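Chapter 4
The Shared Table

Walk into almost any office and ask where the unclaimed things go. People will point to a closet, a cabinet, or a supply room with a label on the door. Then look at the meeting table. In most of the offices we will study in this book, the real storeroom is the meeting table, and the closet is where things go after someone has complained.

This chapter is about flat surfaces that belong to everyone. It asks why they fill up, why they fill up in a particular pattern, and whether any of the popular cures do what their sellers say. Readers who arrive hoping for a system should be warned that we found little evidence for one. The literature on office tidiness is large, cheerful, and thin. Much of it comes from firms that sell trays.

Take the best-known claim first. The Culico method, which many of you will have met in a workplace training session, holds that a surface stays clear if every item on it has a "home" within arm's reach. This sounds sensible. It also can't be tested in the form it is usually given, because any surface that gets messy is said to have lacked proper homes. A rule that explains every outcome after the fact should make you suspicious, and we will return to it in Section 4.3 with a less forgiving eye.

A conference table makes a good test case. It is large, it has no owner, and it is used for meetings only part of the day. Between meetings, people put things down on it. Boxes get opened there because a desk is too small. Computer accessories get tried out there. Small packaged items are set near the rim, where they won't be in the way, and then stay for as long as nobody needs that seat.

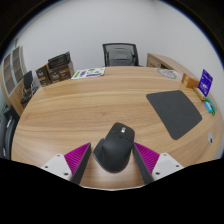 The edge matters more than the middle. People who come in to drop something off rarely reach across a wide table. They leave it within an easy arm's length of where they stand, and they tend to add to a pile that already exists. A stack of cartons attracts another carton. A few loose packages attract the next loose package. If you were asked to guess the walking routes through a room from the table alone, you could make a fair attempt by looking at where the clusters are.

Cabinets close by do not seem to help as much as you would expect. Designers like to put a sideboard or a shelving unit in the same room, on the theory that closer storage gets used more. Perhaps it does. But a drawer asks for a decision (does this go in here, and will anyone find it?) and a tabletop asks for none. Glass doors are sometimes offered as the answer, on the grounds that people can see where things belong. What people see through glass doors, in our experience, is that the shelves are already full of something else.

The main case in this chapter comes from Flunbridge, a mid-sized design office that agreed to let its meeting room be logged each Friday at the end of the day. Over the length of the study, 244 separate items were left on the table overnight. Roughly half were still in some kind of packaging. The office then bought a set of desk trays from Albers and declared the problem solved. You will be asked to judge that for yourself from the log, and you should pay attention to what was counted before the trays came and what was counted after. An item in a tray was no longer listed as an item on the table, even when the tray was on the table.

A second, shorter case from Graltholm points the other way. There the staff made no changes at all, and the table was clear for most of April. The room had been booked solid. We suspect that heavy use does more for a tabletop than any product, but one busy month is weak support, and we say so again when the case comes up.

Before you read on

Choose a shared surface you pass every day. Without moving anything, make a quick sketch of it showing only where things sit, with no names. Do this on 2 days of the same week, and keep both sketches. You will need them for the exercise at the end of Section 4.2.

Key terms in this chapter: drop zone, rim cluster, unowned surface, holding item, cleared count.

4.1 What counts as clutter?

The word is used loosely, often to mean "other people's things." A mouse and a mouse pad on a table may be clutter to the person setting up a meeting and equipment to the person who was working there at lunch. Any count of clutter depends on who is holding the clipboard, and most published counts do not say.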